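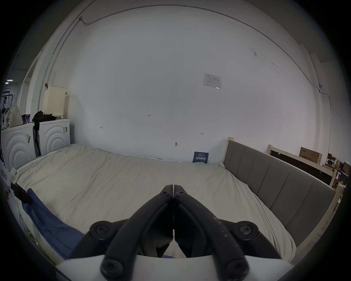 Ticket 115: right gripper, uneven closing
Opened by: Toon Koster
Assigned to: Apolline Perrin
Station: bedroom cell, Cinberg
Status: open

Toon Koster
Right gripper closes late on the T-shirt fold. Left is fine. Operator says the cloth bunches on the right when the hem is pulled straight. The Skuto checklist says to recalibrate both sides, so I did, twice. The tool reported a pass both times. I don't put much weight on that, as it also reported a pass last November with a finger screw missing.

Apolline Perrin
Before we order parts, has anyone ruled out the cloth? A shirt picked up with a fold already under the jaw will look like a late close. Please run the open/close test with nothing in the jaws and send me the log.

Toon Koster
Ran it empty, 14 cycles. Right side lagged on 8 of them, left on none. So it isn't only the cloth. Fingers meet at the tips when closed. Pivot screws checked with the hex key, none loose.

Apolline Perrin
OK, that's more than I expected. Coste support will say it's firmware. They said that about the last fault too, and it was a connector. Leave the firmware alone for now. Swap the two cables at the controller end and see if the lag moves to the left.

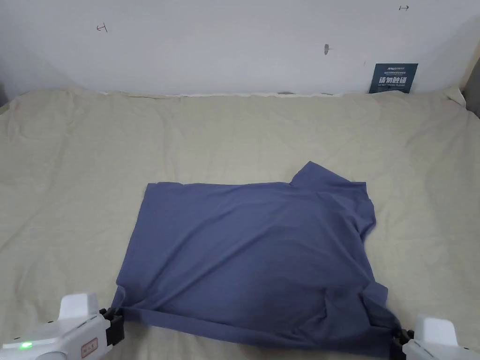
Compare the two corners of the hem. Left is held clean, right is twisted and gathered at the jaw. I still can't tell from one grip whether the jaw was late or the operator took too much cloth, and I wouldn't accept it as proof of either. Use the same shirt for every run, please, and write down which side was grabbed first.

Toon Koster
Cables swapped. Lag stayed on the right for 7 runs with the shirt, same operator, left side grabbed first every time. That clears the controller port and the cable, as far as I'm concerned.

Apolline Perrin
It clears the port. The plug at the gripper end wasn't touched. Reseat it, check the pins, then repeat the empty test with the same count as before. If it still lags, pull the spare from the Skullimow kit and label the old one with this ticket number. No recalibrating in between, or we won't know what changed.

Toon Koster
Will do after 3 p.m. Keeping this open.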